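Lambrakis Sorting Hall: Photo Gallery

The Lambrakis sorting hall opened to tenants of the Inis building on April 25, 2026, following a refit of the former loading area. This page presents the hall and its handling line for those who were unable to attend the opening. The refit was directed by Akinyi Ndung'u, with layout drawings prepared by Guoqing Pan. The hall has a floor area of 3,748 square feet and serves 13 tenant workshops.

Visitors are reminded that the hall is a working area. Tours are arranged through the building office, and closed shoes are required at all times. Tenants who wish to reserve the line should do so in writing, giving their workshop name and the number of crates they expect to send.
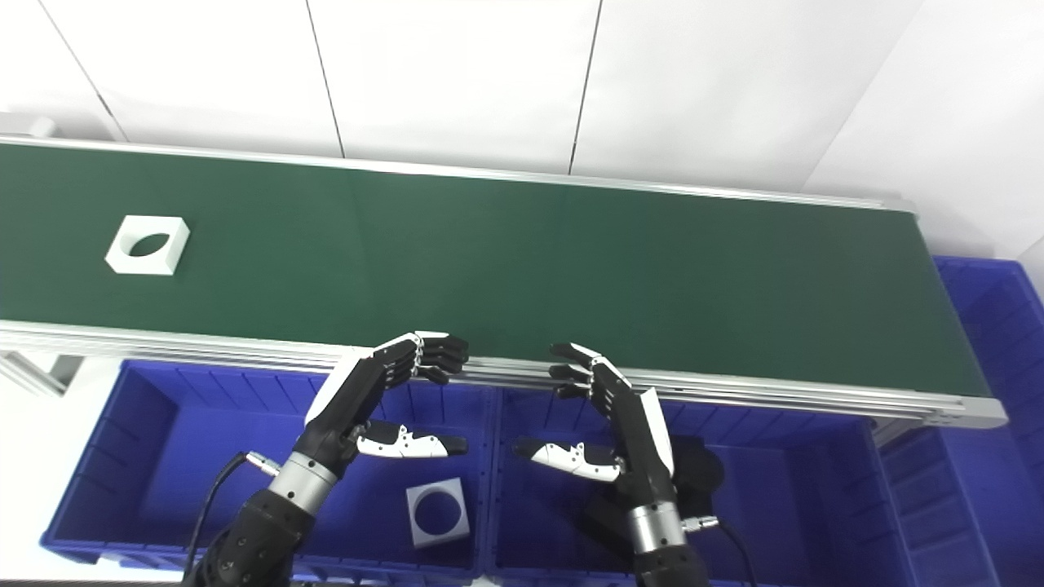 Crate handling at Lambrakis follows the plan adopted by the tenants last year. Goods travel on the belt at working height, and crates are kept beneath it so that the walkway stays clear. The three blue plastic crates stand side by side under the green belt, with a white block already in one of them and another on the belt above. The large wall panels were chosen by Fraser Lamont for ease of cleaning. Crates are supplied by Brorkosari and remain the property of the building.

A total of 452 crates are registered to the hall. Each tenant may hold up to 29 at one time, and any crate found damaged should be returned to Hamish Morrison at the front desk.

Further pictures will be added to this gallery in May. Requests for prints may be addressed to Beathag Aitken, Building Office, Inis.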